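Waste sorting in the Hevthorpe shared kitchen: results after the first months

2019-10-19

Since the new sorting rules started in our kitchen, we have received many questions, and I would like to answer the most frequent ones.

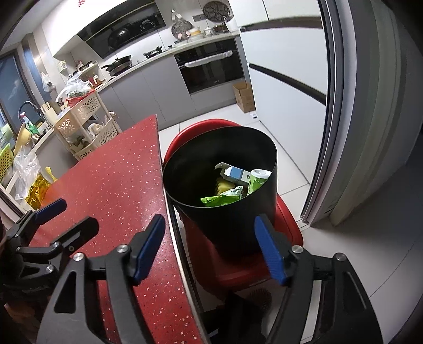 The biggest difficulty is still the mixed bin. Milk cartons, paper cups and pieces of cardboard end up there together with plastic wrappers, although most of these have their own place. Please take two seconds to look at the list on the wall before you throw.

Cartons: empty them fully, rinse with a little water, press flat. They go with the cartons, also when the cap is still on.

Paper cups: the ones from the Kindora coffee stand have a thin plastic layer inside, so they do not belong to paper. Put them in the mixed bin.

Cardboard: torn pieces are fine for the paper box if they are clean. With grease or sauce on them, mixed bin.

Wrappers from candy and snacks: plastic bag under the sink. It is not necessary to wash them, only shake out the crumbs.

Our collector, Estov, weighed everything for us in the last period. We gave 1,134 kilograms of waste in total, and 443 of these were sorted correctly. This is better than I expected, but for the lower fee we must reach half. The next weighing will be in December.

One more request, from the residents of the Venkataraman wing. The mixed bin must be emptied when it is full, also on evenings when you are not on the cleaning list. New bags are in the second drawer, 20 in a roll. When you take the last one, please write it on the shopping paper.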